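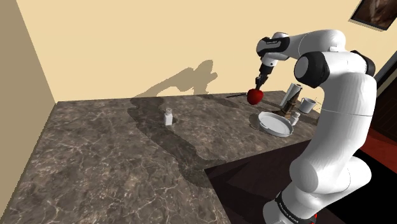
Right, apple thread, because I've been promising it since April and my kitchen smells like a cider shed. I moved to a place with four old trees out the back and had no idea what any of them were. Everyone I grew up with thought an apple was one thing: glossy, bright red, bit darker underneath, the kind you'd set off nicely against a brown marble benchtop. None of mine look like that. Mine look like potatoes with ambitions.

2/ Tree one is the big one by the tank. Green going yellow, russety round the stem, sour enough to make your ears move. I cooked a batch down with nothing but a splash of water and it collapsed into fluff in the time it took me to find a jar. So, a cooker. Best one I've ever had, and I'd been chucking the windfalls to next door's chooks for a whole season!

3/ Tree two I'm fairly sure was grafted by whoever lived here before, as there are two different apples on it. One side ripens weeks ahead of the other. I got very excited about this and rang my sister, who was not excited.

4/ Storage. I lost most of last year's to the shed getting too warm. This time they're wrapped in pages of the Drastell Valley newsletter, single layer, stalks up, on the old bread racks I got from Baxter's when they closed. Check them every week. One bad one really does go through the lot, and you'll smell it before you see it.

5/ The fruit stall on Cunine Road takes backyard apples if they're clean and not too knocked about. I took down around 50 kilos over the season and came home with store credit, which I spent on (yes) pears.

6/ Jelly numbers for those who asked. 800 grams of sugar to each litre of strained juice, and do NOT squeeze the bag, however long it's taking. I squeezed the bag. My jelly is the colour of pond. Tastes lovely though, a bit of lemon in it helps.

7/ Pruning — I was terrified of this and took off hardly anything the first winter. Second winter I did the Priser Street community orchard's morning class and came home and took out a whole middle branch from tree one. Stood there feeling sick about it. It's fruited better since, and I can get a ladder in.

8/ Codling moth is the one I haven't cracked. Cardboard bands round the trunks, picking up every windfall, the lot, and I still get a grub in every third apple off tree four. If you've got a trick that doesn't involve spraying, I'm all ears.

9/ Tree three has done nothing at all. Leaves, every year, heaps of them. I'm giving it one more spring.

Comments (4)

Bag the fruit on tree four when it's walnut sized. Fiddly, but it's the only thing that worked at our place.

What sort of bags? The paper ones went to mush on me after the first decent rain.

Old stockings, cut up and knotted. Looks ridiculous from the road.

Don't give up on tree three!! Ours sulked for years and then we couldn't keep up with it.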